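Kitchen Tips: Smells, Crumbs and the Drawer of Shame
Posted April 26, 2024 | Filed under: Kitchen, Cleaning | 17 comments

My old rental on Kerkdale had a kitchen so small that every smell in it was a roommate. Fish on the stove meant fish in the pillowcases. I learned most of what follows there, usually the hard way and usually with the windows painted shut.

Cutting boards
Onion lives in a cutting board until you make it leave. Scatter coarse salt over the surface, scrub it with half a lemon, let it sit while you wash everything else, then rinse with cold water. Stand the board on its edge to dry. Lying flat, it dries on one side and sulks on the other.

Keep one board for garlic and onions and another for fruit. Mark the edges with a pen. I ate allium-flavored melon for years before I thought of this.

The garbage disposal
Ice cubes and a handful of salt, cold water running, let it grind. Citrus peel is nice afterward but cut it small. If it still smells, the culprit is the rubber splash guard, the underside of it. Turn the disposal off at the breaker, fold the flaps back and go in with an old toothbrush and dish soap. You will not want to eat for a while.

Burnt pans
Cover the burnt part with water, add a good spoonful of baking soda and simmer it for ten minutes or so. Let it cool and push at the mess with a wooden spoon. Repeat before you reach for steel wool. Don't do this with bare aluminum, which will go dark and blame you.

The toaster
Unplug it. Turn it over above the sink and shake. Then pull out the crumb tray, which most people find the week they throw the toaster away. Mine held what I believe was a raisin from the previous February.

Fridges with a dispenser in the door
Wipe the stainless front with the grain, using a damp microfiber cloth and one drop of dish soap, then go over it with a dry cloth. Handles get their own cloth, and more attention than the doors do. Everyone touches them with chicken hands and everyone denies it.
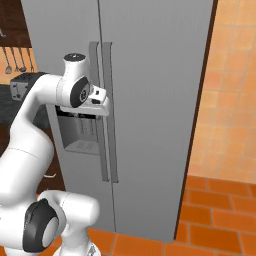 A side-by-side with the dispenser in the left door. The slotted tray at the bottom is where the gunk collects.

If your drip tray lifts out, soak it in equal parts white vinegar and warm water to loosen the scale. Some trays are fixed, so check the manual before you pry. Most of them don't drain anywhere, either — whatever you spill stays there until you mop it up. Change the water filter when the manual says, and run a few glasses through before you drink any.

Inside, an open box of baking soda is fine, but throwing out the leftovers is better. I have seen a box of the stuff standing guard beside a curry that had started a family.

The drawer of shame
Every kitchen has one. Empty it onto a towel. Dead batteries go to the recycling drop-off, takeout menus from places that closed go in the bin, and the key you can't identify goes back in the drawer, where it will outlive us all.

Next time: limescale, and why I no longer lend out my good bucket.

More from the Clamstead Kitchen Notebook: Sharpening on a Budget | Freezer Labels That Stay Put | Moths, Part 3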